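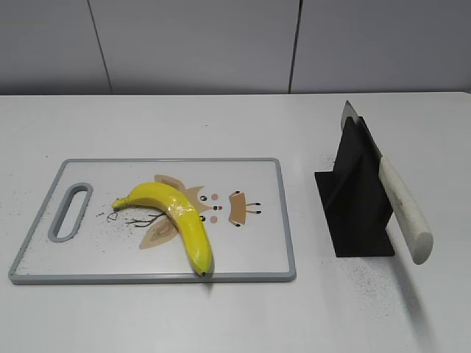
White cutting board on a white table.

Pantry moths keep coming back after I threw everything out
Asked March 4, 2020 in Household Pests, Kelville

I have had small brown moths in the kitchen since July. They fly in a zigzag and mostly turn up in the evening near the ceiling. In the fall I found webbing in a bag of oats and a few little cream-colored worms in the flour, so I threw out everything that was open, vacuumed the cupboards, and wiped them down with vinegar. It was quiet for a few weeks and then they were back.

I bought a sticky trap at the hardware store and it had 23 moths on it after the first week. I put up a second one and it is filling more slowly. Everything I bought after the cleanout is in zip bags. We rent, and the building manager says it isn't a building problem. Apartment 309, third floor, no pets, one bird feeder on the balcony.

What am I missing? Do I need to spray? I would like to avoid that around food.

3 answers

Accepted answer (52 votes)

You have Indian meal moths, or something close enough that the treatment is the same. You don't need to spray. Spray in a food cupboard doesn't get at larvae inside packages, and you don't want it on your shelves anyway.

Zip bags are the first problem. The larvae can chew through thin plastic, and they can also crawl in where the seal isn't fully closed. Use glass jars with a rubber gasket or hard plastic tubs with a tight lid. 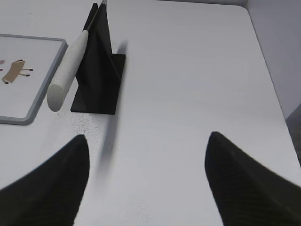

Larvae leave the food when they are ready to pupate, and they can travel a good distance to do it. Look where the wall meets the ceiling, under shelf paper, in the peg holes of adjustable shelves, and behind anything hanging on the wall. If your table stands close to a white wall, with a rounded edge and a bit of darker surface showing beside it, pull it out and check the underside and the baseboard behind it. Cocoons are pale and easy to miss on white paint. A flashlight held flat against the wall helps. Vacuum the cracks with the narrow tool and take the bag or canister outside right away.

Next, the food itself. Go through the things people skip: birdseed, dry pet food, nuts, dried fruit, chocolate, spices, tea, dried chilies, decorative corn. You mention a bird feeder. Where is the bag of seed? I would bet on that before anything else.

Anything you want to keep can go in the freezer at 0 F for a week. Do the same with new flour and grains before they go in the jars. 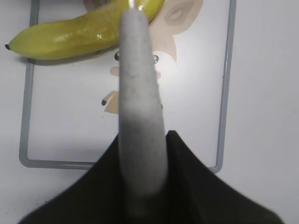

Keep one trap up after that. The usual pheromone traps catch only males, so they show you whether the moths are still around but they won't end the problem alone. I use the Prunero ones, but any brand made for pantry moths will do. Don't hang a lot of them or put them by an open window. You can pull in moths from outside.

Give it two to three months with no moths before you call it finished. A cool kitchen slows them down and it can take longer.

Answer 2 (9 votes)

Agree on the birdseed. Ours came from a 20 pound sack in the hall closet, nowhere near the kitchen. Also check the toaster crumb tray and under the stove. Vinegar doesn't kill the eggs as far as I know, hot soapy water and the vacuum did more for us.

If it's a rental put it in writing to the manager. I had the same "not a building problem" from Jiscombe when I rented from them and the people next door had moths too.

Answer 3 (1 vote)

bay leaves in every cupboard. my grandmother did it and never had moths

Comment on answer 3: I tried bay leaves for a whole winter and found a cocoon on one of them.

Comment from the asker: The seed was in the bottom of the coat closet, and it was full of webbing. It's in the outside dumpster now. Two cocoons behind the kitchen clock as well. Will get jars this weekend.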